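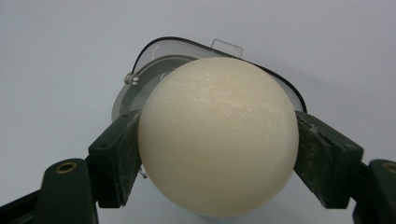
## Play-along tracks for a slow trombone player – do they exist??

posted by **slidegrease37** in Brass & Low Brass

Ok so. Came back to trombone in November after a very long break. Bought one of those solo packs with the piano accompaniment on a CD, intermediate level, or so the cover says. Problem is the tempos. The slow movements are fine, I can hang on. Fast ones I'm dead by bar 11, every time, and the piano just sails off without me.

What I've tried:

- Playing along an octave down (dumb, doesn't help)
- Slowing the track on my old stereo, which drops the pitch so now I'm a half step off and my ear hates it
- Just the metronome. Boring. I quit after ten minutes

I don't have a pianist. Community band in Brerkwood is a 40 minute drive and they don't do solo stuff anyway. What I want is the same accompaniments but slower, same key, or a different book that comes with a practice tempo *and* a performance tempo. Also does anybody know if the Foulkes album is any good? The listing says "grades 3 to 5" and then nothing else, no track list, no page count.

Budget is small. Tenor trombone no trigger, if that matters for the book.

---

**ostmont_lowbrass**

Don't buy another book yet. Rip the CD to your computer and use any program that can change tempo without changing pitch. There are free ones. Start at 70 percent, and I mean really start there, even if it feels silly. When you can play the whole page clean twice go up 5 percent. Below 60 or so the piano starts to sound like it's underwater, so if you need it slower than that just go back to the metronome for a couple days. 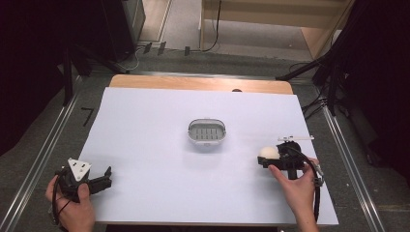 Few things that helped me with the fast stuff –

1. Listen to the track with the part in front of you, horn on the stand. Finger... er, slide it in the air. Three times before you play a note.
2. Mark your breaths in pencil. Most people fall off at bar 11 or wherever becuase they ran out of air at bar 9.
3. Loop the four bars that kill you. Not the whole piece. Four bars, with the piano, plus one bar before so you get the entrance.
4. Check tuning before you begin. Some of these recordings sit a hair sharp of A440, the older ones espcially. If there's a tuning note on track 1 use it. If there isn't, match the first long chord.

On the Foulkes – I own it. It's ok. Solo part is clean, good page turns, comes with full performance tracks and then piano only. One tempo though, so it won't fix your problem. About half of it sits fine on a straight tenor. The last two pieces have low Cs and a B natural, and those really want a trigger. I play them up the octave and it sounds like nothing's missing.

Also get the edition with the piano score if there's a choice. You will want to see what the piano does in your rests. I lost count in a nine bar rest for a month before I looked and saw there's a big obvious scale right before my entrance.

---

**notatuba**

fluna has an app for this, the tempo slider goes way down and it keeps the key. you can load your own tracks. i pay for the cheap version. works on my phone, crashes on my tablet, no idea why. it says there's 1,813 tracks in the library but I searched trombone and got 374 and a bunch of those were the same tune in different keys. still plenty

dont know the book sorry

---

**brerkwood_bari**

I play in the Brerkwood band and ok yes, we don't do solos at concerts, but there IS a piano in the rehearsal room and one of our clarinets plays it pretty well. She's read through accompaniments for me for the price of a coffee. Ask before rehearsal, we unlock at 6:30.
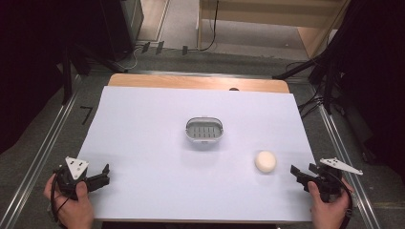 A live pianist will wait for you, is the thing. The CD won't. But I'd still do the slow down trick the other poster said, otherwise you show up and waste her time.

Disagree on starting at 70 though. I'd go 80 and leave notes out. Play only the downbeats first time through, then the downbeats plus whatever falls under the slide easy. You learn to keep going when it gets hairy. If you stop every time you miss one you're just practicing stopping.

For books, look in the used bin before you pay full price. Check the CD is still in the sleeve! I got one with the disc gone and a parking ticket in there.

---

**slidegrease37**

Thanks all. Ripped the CD last night, 70 percent, got to bar 22 before it fell apart. Breath marks are in. Will come by the band room once I can get down the first page. Skipping the Foulkes for now, unless somebody's selling a used one with the disc.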